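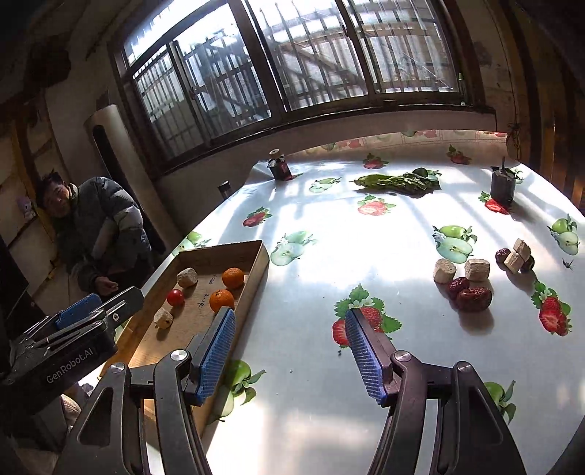 Storing Fresh Produce in a Shared Kitchen

Applies to: all residents of Albers House and Goltier House
Prepared by: Ji-hoon Choo, Residential Services

These instructions explain how to store fruit and vegetables in the shared kitchens. Residents are asked to read them before using the refrigerators or the pantry shelves for the first time.

Before you begin

You will need a marker, masking tape and a shallow tray or open box. Trays may be collected from the Porkila Street office until 8 p.m. Each resident may use one tray on the shelf and one in the refrigerator.

Step 1. Sort your produce

Separate items that keep best at room temperature from those that should be chilled. Tomatoes, bananas, unripe avocados, onions and potatoes belong on the shelf. Berries, leafy greens, carrots and anything already cut belong in the refrigerator. Citrus fruit may be kept on the shelf for up to a week and should then be chilled.

Step 2. Check for damage

Remove any item that is split, moldy or leaking. Soft fruit may be used the same day if the damaged part is small. Discard moldy berries together with any that were touching them.

Step 3. Arrange the tray

Place items in a single layer where possible. Set tomatoes stem side down and leave a little space between pieces. Do not store onions and potatoes in the same tray.
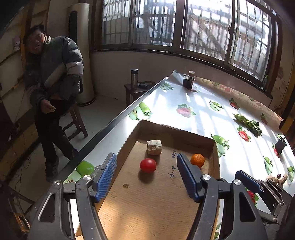

Bananas and apples should be kept away from produce that you do not wish to ripen quickly. Open packages of tofu must be moved to a covered container, filled with clean water and placed in the refrigerator. Change the water daily.

Step 4. Label the tray

Write your name, room number and the date of storage on a strip of tape and attach it to the front of the tray. Residents of Room 142 and the other double rooms should label their trays separately.

Step 5. Wash at the time of use

Do not wash berries or mushrooms before storing them. Rinse all produce under cold running water shortly before it is eaten or cooked. Greens that have been washed in advance must be dried well and wrapped in a paper towel.

Weekly clearing

Unlabeled items are removed at 7 p.m. on the evening posted on each kitchen door. Questions about removed items should be directed to Hernán Puma at the Arier Hall desk, extension 300.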